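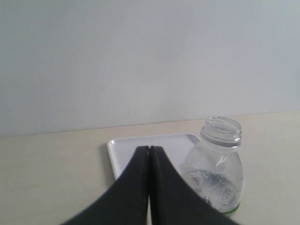
Home Archive Kitchen About

October — by Lilla Veres

I keep reading that you should save every clear bottle for rice, screws or watering cans. Unholm will even sell you 11 spouts for the job. I'm not convinced. I have nearly 60 under the sink and have reused two. Labels are the worst of it, and I doubt the baking soda trick.

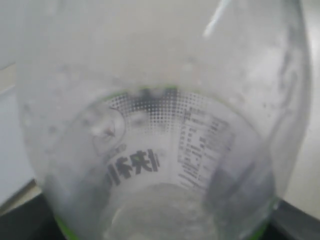

Sayaka Hosoda wrote in that cooking oil takes the glue off overnight. Maybe — I'd still rather recycle the thing.

Contact © Lilla Veres Back to top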